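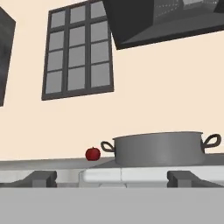

*Kitchen task, low camera: apple left of the pot, grates below.*

**Re: [sim-users] Contact force spikes beside large objects**
19 Jan 2024

> We see the arm trip its force limit in the kitchen task on Durkura when the target sits close to a large object. It doesn't happen every run. Is this a controller problem, or is it the physics? We have already lowered the approach speed and it made no difference.

We had the same fault on Lamont and spent most of a week blaming the controller. In our case it was the collision geometry.

The pot in our asset set has two looped handles. In the render you can see the wall through them. In the collision model you couldn't pass anything through them, as each handle had been wrapped in a single convex hull on import. The hull also stuck out past the visible loop on the apple side. With the apple almost touching the left handle, the two bodies started the episode already overlapping.

The solver then pushes them apart on the first step. If the overlap is small, the apple rolls a little and the run carries on. If the gripper has closed before things settle, the force has nowhere to go and the wrist reading jumps. Our limit is 10 N for this task. The log from run 493 reads almost 2000 N for 2 steps, then the stop. Lowering the approach speed won't help, and it didn't for us either.

To check for it:

1. Turn on the collision overlay and look at the handles from low down. From above the overlap is easy to miss.
2. Log contact pairs at step zero, before the arm moves. Any apple–pot pair with negative distance is the fault.
3. Compare the importer settings. Flondwood defaults to one hull per mesh part.

We split each handle into short segments and added a minimum gap to the placement sampler. Please don't just raise the force limit. We tried that first, and the same config file is read by the real arm on our Damus cell. It was caught in review, but it should not have got that far.

One open item: the burner grates went through the same importer and I haven't checked them. I plan to do that in February. If anyone has overlay output for the grates already, please post it to the list.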